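## Recording your first two-handed task on the Grustier bench

If your table is bolted together and both grippers show up in the software, you're ready for the fun part! I'd start with one simple job – closing a lidded bin – and get that solid before you try folding or stacking.

Open a new session in Lockyer and name it after the task. Set the clip limit to 2000 frames, then plug in both hand-held grippers and squeeze each one all the way shut and open again. The jaw readout should follow your fingers. If it lags, reseat the cable (mine was loose for most of June, and I blamed the code).

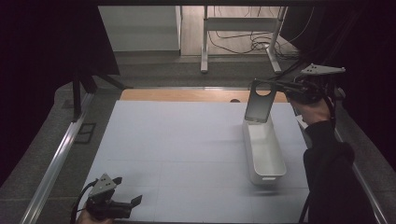
Marker tracking is where most of your early takes will go bad. Move slowly, and keep your wrists low so the plates on top stay in view of the head camera. Lay the bin lengthwise with the raised lid at the far end, bring the right gripper in toward the lid, and let the left one wait near the front corner of the mat. Long dark sleeves are fine as long as they don't drift over a plate.

Now record 9 takes and play them all back before doing more. Shayne Sheehan and I once recorded 164 in one go with the wrong marker size entered, and we had to bin the lot. Shift the bin a little between takes – the grid lines on the mat make it easy to vary the spot on purpose.

Export when you're happy with the playback.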